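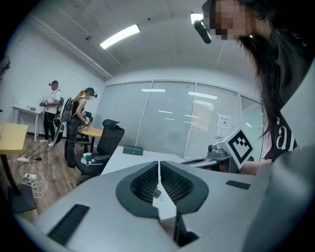 Gostmont town library will stay open until 9 in the evening from November, after the town council agreed to pay for the longer hours during one winter.

Until now the library on Briveck Street closed at 5:30, and many people who work in the daytime could not use it. A petition asking for a change was signed by 1322 residents and was given to the council before the summer break.

"I finish my work at six, so for me the library was a building I only walked past," said Moataz Kabbaj, who started the petition. "I wanted to borrow books for my daughters and to have a quiet table for my own study. Many of my neighbors told me the same thing."

The evening hours will be for the ground floor only. Readers can borrow and return books, use the computers and sit in the reading room, which has 49 seats. The children's section will close at 7, and the local history room upstairs keeps its old hours. A request to open the history room two evenings each month was refused, as the stairs there are still waiting for new lighting.

Head librarian Myrtle Nguyen-Tran said that the staff were asked before the decision, and that two new part-time workers will begin in the coming weeks.

"We tried late opening once before, but only in the exam period, and it was mostly students who came," she said. "This time we hope to see also the parents and the older people. We will look at the numbers in spring and then the council must decide again."

The library has also bought more than 300 new books for the evening readers. Most of them are language courses, cookbooks and crime novels, which are the titles with the longest waiting lists. Sqalli, the bakery across the street, will keep its coffee counter open until 8.

Not all questions are solved. The last number 2 bus to Bundora leaves the stop near the library at 8:40, and people who live there asked if it can go later. The bus company has answered that the winter timetable is already printed, but it will discuss the matter with the council in January.

Library cards remain free for everyone who lives in the town.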